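Kolgate hand-held grippers, pair: review after two months of towels

I bought a pair of Kolgate hand-held grippers in February to replace the Dandari set we had been sharing with another group. We use them for one thing, recording people folding cloth so an arm can learn from it, and this review is about that. If you mostly pick up boxes and cups, some of what follows won't matter to you.

The pair cost 920 dollars with cables, two spare finger pads and a small hex key. The camera mounts are extra and so are the top plates. Shipping took longer than the site said it would. Everything was in the box and nothing was loose, but there was no printed manual, only a card with a web address on it.

Setup

Setup took me an afternoon. Most of that was the tracking. The grippers themselves plug in and show up right away, and the recorder found both of them on the first try. Left and right are assigned by which one you plug in first, which I did not know, and I recorded a whole set of takes with the hands swapped before Ebere Ogunleye noticed. You can fix it afterward in the config file. I would still put a strip of colored tape on one of them.

The opening has to be calibrated before each session. You close the jaws all the way, open them all the way, and press enter. It takes less than a minute. If you skip it, the closed position drifts a little, and on a thin fabric that little bit is the difference between a grip and no grip in the recorded data, even when the real jaws held on fine.

In the hand

You hold the body in your palm and work the jaws with your fingers. Ebere has small hands and I have large ones, and we can both use them, although she gets tired sooner. The weight sits toward the front. With the Dandari set the weight was further back and I could go for an hour before I wanted a break. With these I stop after 40 minutes or so and shake my hands out.

The cables come out of the back. That is the right place for them, but they are stiff, and for the first week I kept feeling a tug at the end of a long reach. I now leave a good amount of slack in each one and that has mostly cured it. A softer cable would be better. Kolgate sells one, but only in a length that is too short for our table.

Grip on fabric

Fabric is what I bought them for. The pads are flat black blocks, and each one is held on by two screws. They are wide enough to take hold of a towel edge without bunching it up, and they close parallel as far as I can tell by eye. On terry cloth they are very good. You can pinch one edge in each hand, lift, and carry the towel across the table without it creeping out of the jaws. 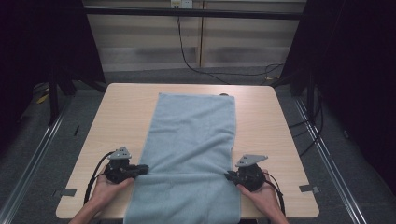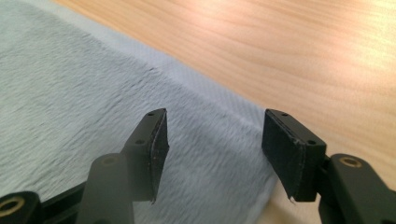
Thin cloth is harder. On a cotton dish towel the pads will pick up a single layer if the edge is already raised, but they won't get under an edge that is lying flat. You end up pushing the cloth until it wrinkles and then pinching the wrinkle. It works, but it's slow, and it isn't how anybody folds a towel with bare hands. The Dandari fingers come to a thinner tip and are clearly better at this. If your work is all shirts and napkins, I would look at those first.

Thick stacks are fine up to a point. A bath towel folded in half and then in half again goes in with room to spare. Fold it once more and you have to squash it with the side of the gripper before the jaws will go over it.

The pads pick up lint. Plush towels are the worst for it. I wipe them with a damp cloth at the end of the day and let them dry overnight. I tried tape to lift the lint off and it left a residue that made the pads slick, so don't do that.

Wear

We have recorded 154 folds I would keep, and a good many more that I threw out. The bodies still look new. The jaws move as smoothly as they did on the first day, with no play that I can feel. One pad screw on the left gripper worked itself loose in the third week. I put a drop of thread locker on all of them and have had no trouble with them again.

The pads are what wears. Kolgate treats them as a consumable and sells a set of four for 56 dollars. I have changed ours once, probably earlier than I had to. The swap is easy with the hex key in the box, but the screws are small, so do it over a tray.

Camera view

We run a camera on each gripper. With the mount at its lowest setting, the fingers take up too much of the picture, and a folded edge tends to disappear behind one of the pads just as you reach for it. One notch up was much better for us. Two notches up and you start to lose the tips when the jaws close. The mount has no marks on it, so once you find a setting you like, scratch a line.

Reflections off the tabletop are a nuisance too. That isn't Kolgate's fault, but a wrist-mounted camera sees the table from angles you don't think about when you set up your lights. Lock the exposure if your camera lets you.

Software

The recorder that comes with the grippers is basic. It starts, it stops, it writes files. It has no way to mark a bad take while you are recording, so we keep a notepad by the keyboard. Tiburcio Solís, who runs our training side, wrote a short script that converts the files to the layout his code expects, and he had it working the same day. His one complaint is that the jaw opening is logged at a lower rate than the pose. He fills in the gaps and says it makes no difference for folding, though he would worry about it for anything fast.

Support answered two of my three emails. The one they never answered was about the left and right assignment.

Compared with the others

The Dandari set is lighter, better on thin cloth, and costs more. Its jaws also had some wobble by the time we gave it back, although it had been through many more hands than ours. I tried an Ajayi pair for one day at another lab. Those have rounded rubber tips that hold a mug very well and let go of a towel as soon as there's any weight on it. I have not used the Cokex ones.

What I'd change

A softer cable in a useful length. Marks on the camera mount. A button on the body to flag a bad take. A second set of pads with a thin front lip for flat cloth — I would pay for those.

For towels I'm happy with the pair and I've ordered another one so Ebere and I can record at the same time. Check the pad screws when yours arrive, and buy the extra pads in the same order, as shipping on a small package is the same flat rate as on a big one.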